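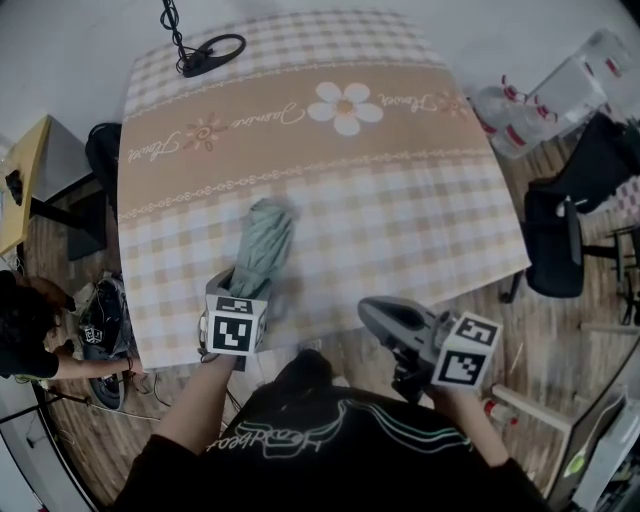 2023年11月18日
讲者：Bhavana Panicker

讲稿备注：折叠伞的收整与台面条件

开场不放目录，直接进入第一部分。先说明范围：今天只讲手动折叠伞，直杆伞和自动开收伞不在内。数据来自Tasa工作间10月的收伞练习，共112次，全部在铺布台面上完成。

一、台面

方桌，俯视作业。桌布为米白格纹，带一条棕褐色宽印花带，上面有白色花体英文“Flower”和“Jasmine”，中间一朵白色大花。提这一点是因为印花带可以当基准线用：伞杆与带边平行放置，偏斜时肉眼即可判断，不必另贴标线。

格纹也有用处，但读数时要注意，布在桌沿下垂处呈弧形，靠边的格子不能作为长度参照。只取台面平整部分。

布面与光面的差别：布面摩擦大，伞体不易滚动，缺点是布本身会被带着走。拉伞面时如果布起皱，先停手，把布抚平，再继续。Mellor那组用过光面板，伞体滚动较多，后来改回铺布。

（此处停顿，问一下后排能否看清字。）

二、伞的放置

灰绿色这把，折叠状态，平放于桌布上。伞面聚拢在远端一侧，这是讲解的重点位置。伞面堆在一端时，各片布幅互相压叠，直接卷绕会把褶皱卷进去，外径变大，伞套套不上。

处理顺序：
先压住伞体，使其不滚动。压点选在骨架较密处，不要压布幅的自由边。
再把聚拢的布幅逐片拉出，沿同一方向摊平。
然后按同一旋向卷绕，每卷一片收紧一次。
最后扣带。扣带的松紧以伞体竖起后布幅不外翻为准。

强调旋向。中途换向是练习中最常见的错误，112次里出现29次，其中多数发生在理到最后两片布幅的时候。原因还没有查清，提问环节如果有人问到，照实回答。

三、受力

单侧按压即可固定伞体，另一侧负责理布。两侧同时按压时，理布动作要等待，单次用时增加，布面反而更容易起皱。

按压力不需要大。伞骨为细杆件，局部受压过大会弯，弯了以后开合卡滞。Plerer的样伞做过反复收整，到第72次时一根支骨出现可见弯曲，压点正好落在铰接处。以后压点一律避开铰接。

静置载荷另算。曾以500克砝码压在卷好的伞体上过夜，次日外形保持较好，但扣带处留下压痕。这项只做了一把，不作结论，口头带过。

四、周边物品

台面只留待收的伞。水桶、水壶一类容器靠墙放，不上桌。潮湿的伞不进入收整流程，先撑开晾干，否则布幅粘连，前面几步的操作都不成立。

鞋和箱子不要放在桌边的走动路线上。有人需要蹲下取物时，桌前的人暂停拉布，避免带动桌布下垂的边。

五、与Treken流程的对应

Treken的包装单把收伞写成一个工序。建议拆成理布和卷绕两个工序，分别计时。合在一起时，用时偏长看不出是哪一步造成的。

拆分后的表格已经做好，放在最后一页。字段名沿用旧表，只增加“旋向”和“压点”两列。旋向填顺或逆，压点填近端、中段、远端。空着不填的按无效记录处理。

时间不够的话跳过第四部分，第五部分必须讲。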